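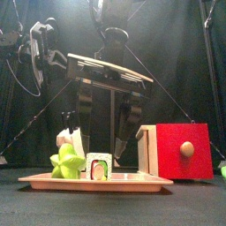 Stop-loss coverage comes in two forms, specific and aggregate, and most of the errors on last term's problem set came from mixing them up. Specific coverage responds to the claims of a single member. Aggregate coverage responds to the total claims of the group. If the star fruit and the sushi roll on the pink tray are two members of a plan, specific coverage looks at each piece separately, and aggregate coverage looks at whatever the tray as a whole costs. A group may buy one form or both. When both are in force, amounts reimbursed under the specific contract are removed before the aggregate calculation is made.

Unit 4. Self-Funded Plans and Stop-Loss
Instructor: Corrado Palumbo
Reading: Russo, chapters on retention and contract basis

4.1 Terms

Specific deductible: the amount of one member's eligible claims that the employer keeps in a contract period.

Attachment point (aggregate): the total the employer keeps before aggregate coverage responds. It is normally the expected claims multiplied by a corridor factor, often 125 percent.

Laser: a higher specific deductible assigned to a named member with a known condition. A laser lowers the premium for the group and moves the risk back to the employer. Read the laser page of any quote before comparing prices.

Aggregating specific deductible: an extra layer of specific claims the employer keeps before any specific reimbursement is paid. It is a fixed dollar amount for the group.

4.2 Contract basis

The basis is written as two numbers. The first is the number of months in which a claim may be incurred, the second the number of months in which it may be paid. Under a 12/12 contract, a claim must be both incurred and paid in the same twelve months. Under a 12/15 contract, it must be incurred in the twelve months and may be paid up to three months later (run-out). Under a 15/12 contract, claims incurred in the three months before the effective date are covered if paid in the contract year (run-in).

A group leaving a fully insured plan can usually start on 12/12, as the former carrier is responsible for earlier claims. At the first renewal a 12/12 contract leaves a gap, and the group should move to a paid or run-in basis. 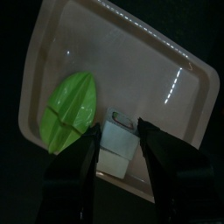
4.3 Worked problem: Skillholm

Skillholm covers 156 employees. Expected claims are $3000 per employee for the year. The corridor factor is 125 percent.

Expected claims: 156 x $3000 = $468,000
Attachment point: $468,000 x 1.25 = $585,000

Now suppose enrollment rises to 157 on the first day of the contract. The attachment point becomes 157 x $3000 x 1.25 = $588,750. Because the point moves with enrollment, most contracts also state a minimum attachment point, so that a layoff does not drop it too far. Check whether the minimum is set at 90, 95 or 100 percent of the initial figure.

4.4 Disclosure

Before binding, the employer signs a statement listing members with large or ongoing claims. An omission can lead the carrier to reset the deductible for that member or deny the claim. The usual sources are the claims report, the pending and denied report, and the case management notes. Request all of them with the same cut-off date.

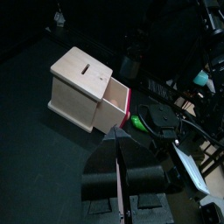

4.5 Cash flow

Reimbursement follows payment. The employer funds the claim, the administrator files with the carrier, and the money comes back later. Some contracts include advance funding, under which the carrier releases its share once the employer has paid up to the specific deductible. Advance funding often ends before the last month of the contract.

Assignment, due in July: compare the Deltaletti and Uter quotes in the packet. State the basis, lasers and minimum attachment point for each, and compute maximum annual cost (fixed cost plus attachment point plus any laser exposure). Limit 2 pages. Show the arithmetic.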